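Stop Shipping Air: The Case for Fewer Carton Sizes
Aliki Kontogiannis
18 December 2021

Most small shippers stock too many cartons. The usual argument is that a closer fit saves on void fill and freight. It does, on paper.

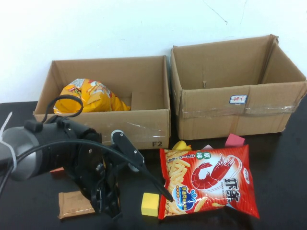

Where the savings go

A packer choosing from 20 sizes chooses badly. Under time pressure the hand goes to the carton that is certain to close, and that carton is one or two sizes too large. The item slides, the tape takes the load, and the freight bill follows the outer dimensions anyway.

At Vomell we cut the range in March. Packers now pick from a short list, each size marked with a printed code, and anything odd goes in a padded mailer. Fill use went down. So did shelf space, which I had not counted as a cost before – it should have been.

What the suppliers say

Mevska and Nurden both quote price breaks on orders of 100 and up, per size. A wide range never reaches them on the slow sizes. A narrow one does so every month.

The objection I take seriously concerns fragile goods, where a tight fit does matter. Those deserve a dedicated carton with inserts. They are a poor reason to keep a dozen near-duplicates for everything else.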